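Sorting small items off the couch - hinged cases and display cubes
Storage and Organisation > Living areas
Page 2 of 3

wlehner
Following on from the depth question on the last page. My rule for hinged cases is that they get stored on edge, hinge up, with nothing resting on the shells. Flat stacking loads the hinge line sideways and the rims go out of alignment. The checked one is typical of the slim type, two rounded shells with black rims.

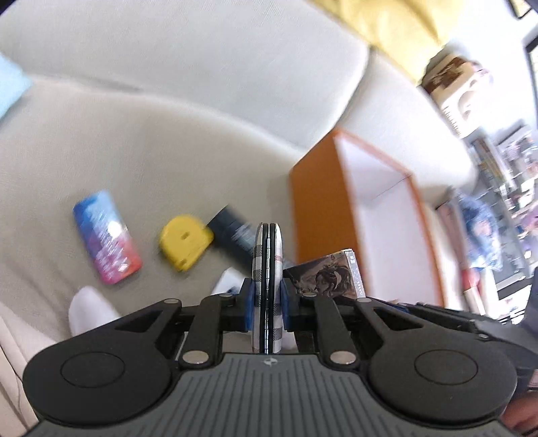
Page 854

is where the Lamgate catalogue lists its upright dividers, if anyone still has the printed copy. They suit a case of that shape. The Hustau ones are too wide and the case leans.

fkarras
Disagree on hinge up. Dust settles in the segments. I store mine hinge down on felt and have had no alignment trouble in two years.

wlehner
Felt sheds. I would sooner wipe a hinge than pick fibre out of it.

theano_z
Either orientation is fine if the divider fits. The larger problem is clear acrylic. Cubes with a printed picture inside scratch on contact with anything metal, so they should not share a box with cases at all. I use a shallow open box for cubes only, single layer, printed side facing up. The one with the orange rim and white interior is the right sort of depth.
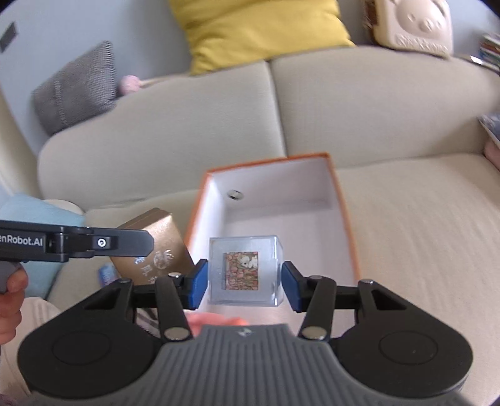
A lid is optional. Without one you can read the contents at a glance, and the colour of the rim makes the box easy to find on a shelf. Wipe the cubes with a damp microfibre cloth first. Paper towel leaves hairlines.

fkarras
Agreed on paper towel. Not on the open box. Mine went grey with dust by September.

e.panagiotou
Has anyone tried the Tzavaras inserts for cubes? The grid is listed as adjustable but the spec sheet gives no minimum cell size.

theano_z
No. I had the Hollano grid and sent it back, the walls flexed.

wlehner
Measure the cube and add 2 mm per side. Anything looser and they rattle when the drawer is opened.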